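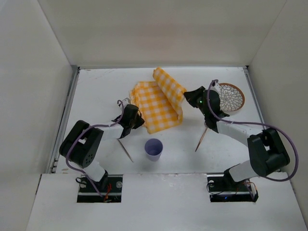 Last changed: August, after the second round of quotes

Goladance bench - what we bought, what it cost, what we'd like next

Hi! I keep this README next to the recordings so that whoever does the next budget doesn't have to dig through my inbox. The bench is two small white arms in a white-walled box, and most of what we run on it is tabletop stuff with napkins, cups, plates and thin wooden sticks. If you only want the data, skip to the bottom.

Arms
We got quotes from Engelhardt and Trendora. Engelhardt came in at $1,489 per arm with the gripper already on, and Trendora was cheaper until you added the gripper and the power supply (two line items, two lead times, no thanks). I went with Engelhardt and I'd do it again, though shipping was slow and the invoice had the wrong department on it twice.

The box
White panels, metal rail, front panel with cutouts for the arm bases. All of it together was $951 from Ginotano. I tried to save money here at first with foam board from the craft store and I really wouldn't bother - plain stiff walls are worth paying for if you want the background to stay the same from one month to the next.

Cables
Please budget for these! I put down nothing at all the first time. The purple ones run the whole length of each arm with slack to spare, and I want two spares on the shelf before we book any long sessions. The line is $80 and it stays in, even if somebody asks you to trim.

Props
Cheap and fun to shop for. The yellow gingham napkin, the lavender-blue cup and the plate with the brown petal pattern all came out of the same $126 kitchen order, along with a pile of things we haven't opened yet. Save the receipt, Montserrat Campos in purchasing will ask for it.

Still on the wish list
- a spare gripper
- more napkins in other colors
- a replacement front panel (ours has small dark flecks near the left cutout)

Data
One folder per session, with a notes file in each. Please don't rename the folders, my cost sheet points at them. Questions about money go to Montserrat, questions about anything else come to me.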